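Plumton Playhouse bets on a musical with no intermission and no fixed ending

The Plumton Playhouse will open its new season in May with Ornance, a one-act musical about a family trying to sell a house that three of them still live in. The theater says the show will be "different every night." Regular ticket buyers may remember hearing that before.

The gimmick this time is a vote. At a point near the end, the action stops and the audience decides by show of hands which of the siblings gets to stay. The cast then performs one of six endings, each with its own song. The press notice calls this "a new kind of theater," which will surprise anyone who has been to a murder mystery dinner.

Ornance comes from Dzene, a touring company that has played mostly in college towns and converted churches. Its last show, a two-hander set in a stalled elevator, ran for 40 performances and got kind reviews for its singing and less kind ones for its plot. The company says the new piece has been in development for three years. A workshop version last fall had only two endings, and people who saw it in Jidberg came away split on whether the vote changed much besides the final number.

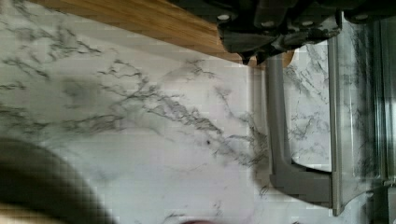

There is also the question of the hall. The Playhouse has 171 seats, and a show of hands in a dark room that size is hard to read from the stage. Asked how close votes would be settled, the theater said the cast would "feel the room." It would not say whether the company favors certain endings on certain nights, or whether all six will be ready by the first preview. Six closing songs is a lot of material for a cast of five, and the rehearsal period is a month.

Then there are the tickets. The theater is selling a "return pass" that lets holders come back at a reduced price to see how the story ends on another night. It hopes to sell 600 of them. Someone who buys the pass and votes with the majority each time could well sit through the same ending twice, and the theater confirmed that no refund or exchange is offered if that happens. The pass is not valid for opening night or the closing weekend.

None of this means the show will be bad. The two songs Dzene has released are good, especially the opener, a fast, nervous number in which the whole family talks over the real estate agent. The second, a slow duet about dividing up the kitchen, is funnier than it sounds and ends before it wears out its welcome. If the rest is written at that level, the voting may not matter much either way. 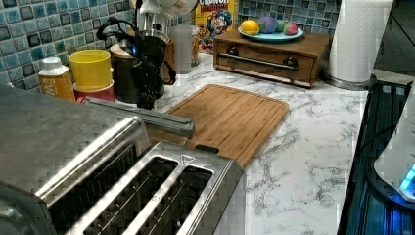

A toaster and a cutting board on a countertop.

The Playhouse could use a hit. Its winter comedy closed a week early, and the holiday concert that used to fill the place was cut back to a single matinee. The theater says advance sales for Ornance are "very encouraging" but declined to give a number. It gave the same answer about the winter comedy.

Ornance runs without an intermission. Evening shows start at 7:30, with a matinee at 2 on weekends, and doors open half an hour before. The theater advises that latecomers will not be seated once the first song has begun, and that anyone who leaves early gives up their vote. The bar will stay open after the show for what the notice calls "continued debate." Return passes are on sale now at the box office, and single tickets go on sale in April.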